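Dridine under-bed heating pad, model 613
Section 4: Fitting the pad and first night

Read all of this before you plug in. Takes 30 minutes, less if two people do it.

4.1 Before you start

1. Strip the bed down to the mattress. Everything off, protector too.
2. Unroll the pad flat on the floor. Look for creases, nicks in the cord, scorch marks. Any of those, stop and call Brumstead Service, ext. 2244.
3. Leave the pad unrolled for 16 minutes so the wires relax. Cold garage storage, leave it longer.

CAUTION: No pins. Not safety pins, not sheet clips with teeth. Not ever.

4.2 Fitting

1. Pad on the mattress, label side up, cord end toward the feet.
2. Pull the corner straps under and hook them. Snug, not tight. If the edge curls its too tight.
3. Protector goes back over the pad. Thin cotton is fine. Foam toppers are not, they trap heat and the cutout will trip.
4. Bottom sheet over the lot. Tuck the sides, smooth from the middle out.
5. Run your palm over the sheet. You should feel no ridges. A ridge means the pad has bunched, go back to step 2.

NOTE: Clear the top of the bed before any heat goes on. Folded clothes, laundry, cushions, pets. Anything left sitting in one place makes a hot spot under it.

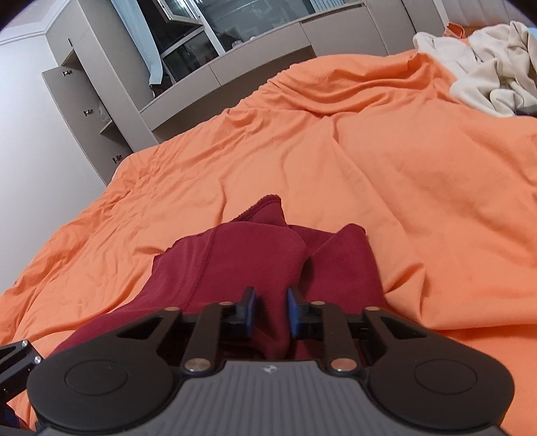

Fig. 4a. Folded garment on the sheet. Move clothing before switching on.

4.3 First heat

1. Plug the controller straight into the wall. No extension cords, no power strips.
2. Set to LOW. Green light comes on steady.
3. Cover with your usual blanket and wait. Half an hour is plenty for a first check.
4. Hand under the blanket. Even warmth side to side = good. One cold stripe = unplug, refit.
5. Only then try MED or HIGH. HIGH is for preheating, turn it down before you get in.

Flashing amber: connector not pushed home. Unplug at wall, push untill it clicks, try again.
Flashing red: cutout tripped. Unplug, let it cool fully, find what was covering it.

4.4 Every night after

Quick look, same as above. Sheet flat, cord not pinched by the bed base, nothing dumped on top. Off at the wall if you're away.
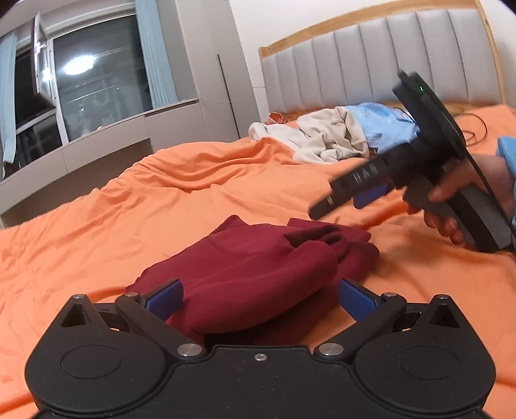
Gholamreza Safavi wrote in to ask whether a dressing gown at the foot of the bed really matters on LOW, as he has done it since December with no trouble. Yes, it matters. Hang it up. LOW runs all night and the heat builds slowly under thick cloth.

4.5 Washing the pad

1. Unplug, take the controller off.
2. Cool gentle wash, on its own. No bleach.
3. Dry flat. No tumble dryer, no ironing.
4. Bone dry before refitting. Check the socket on the pad too, water sits in there.

Storage: roll it loosely, don't fold. Nothing heavy on top.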